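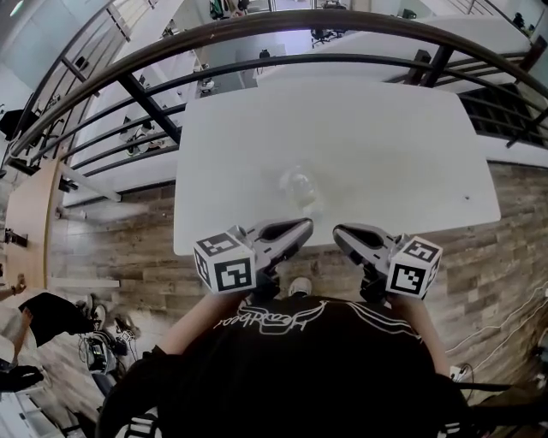

Nurnedley Centre reopens ground-floor workroom with new tables and flooring

Thursday, January 3, 2019

The Nurnedley Centre has reopened its ground-floor workroom following a refurbishment that began in September. The room returned to use this morning and is available to all registered members during the Centre's normal opening hours.

The work included the replacement of the floor covering, the repainting of the walls and the purchase of new furniture. The former carpet has been removed and a wood-look plank floor in brown, grey and tan tones laid in its place. The new surface extends across the whole of the workroom and into the short corridor leading to the store.

White rectangular tables have been bought for practical work. They replace the folding trestles which had been in service since the Centre moved to its present address, and which members had described in successive surveys as unsteady and too narrow. The light wooden desks from the former reading area have been kept and may be used for writing and for personal belongings.

The room has places for 19 people at any one time, an increase on the 16 previously permitted. The change follows a revised layout in which the main passage runs along the window side and the cupboards have been moved to the rear wall.

Gediminas Paju, head of premises at the Centre, said that the choice of a plain white table top had been made after a period of trial.

"Members use this room for careful handling work, and many of the items they bring are small," Mr Paju said. "We tried a wood finish and a grey finish before settling on white. A dark object shows up on it at once. Clear glass and clear plastic remain difficult to see on any pale surface, and we ask members to take care when they leave a cup standing on the table, even for a short time."

Mr Paju added that a supply of coloured mats would be kept in the store for members working with transparent items. The mats may be borrowed without charge and should be returned to the shelf at the end of each session.

The furniture was supplied by Pletach and the floor was laid by Sosa. The final stage of the work, originally planned for the autumn, was delayed when damp was found beneath the old carpet close to the outer door. Repairs to that part of the subfloor were completed before the new planks were fitted.

The following arrangements apply from today. Bookings are made by the half day, at the reception desk or by telephone. Tables are to be cleared and wiped at the end of each booking. Bags and coats should be placed on the hooks beside the entrance and kept out of the passage. Food is not permitted in the workroom. Chairs and tables may be moved within the room but are to be returned to the marked layout, a copy of which is displayed inside the door.

Members are reminded that only the cloths and cleaning liquid provided should be used on the table tops. Abrasive pads will damage the surface. Any marks which cannot be removed should be reported to reception.

Some glare from the ceiling lights has been noted on the new tables. Blinds and light covers are being considered, and a decision will be announced in the members' bulletin.

The smaller Plesine Room, on the first floor, was used as a temporary workroom during the refurbishment. It has now returned to its former purpose as a meeting room. Groups with existing bookings there have been contacted individually, and items left behind in the cupboards are being held at reception for collection.

Enquiries about the workroom should be addressed to the premises office in writing or in person.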